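Over the past several months our group has examined whether a policy trained only on wrist views can learn to handle cables. The question is narrow, but it has practical weight for Caddale, where most failed runs in April ended with a cord in the wrong place.

The training set contains 2520 demonstrations, of which 400 were held out. Brijesh Yadav and Kusum Nishad collected them at five workstations with different backgrounds. We compared a baseline that predicts one action at a time with a second model that predicts short sequences of actions and revises them as new views arrive.

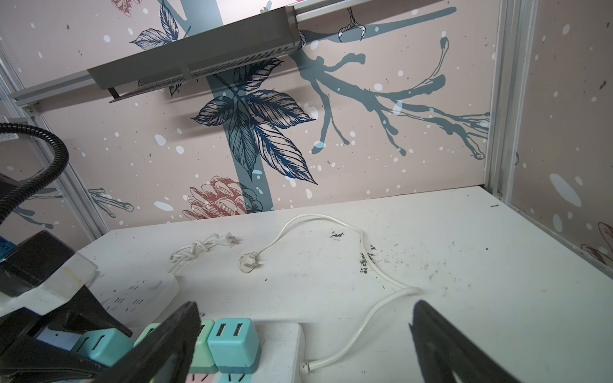

*Wrist view of the cable task, with power strips, chargers and two-pin plugs on the desk.*

On the held-out set, the sequence model reduced position error by about 46 percent. The gain was largest when a cable crossed itself or ran close to a plug. It was smallest on patterned backgrounds, and Gaurav Srivastava is now reviewing those cases separately.

We do not yet claim that the method transfers to other hardware. Thắng Mạch has begun a comparison on the Testside arm, whose fingers are narrower and whose camera sits further back. The labeling guide will be revised before that work is complete, as two of its terms for cable ends were applied inconsistently.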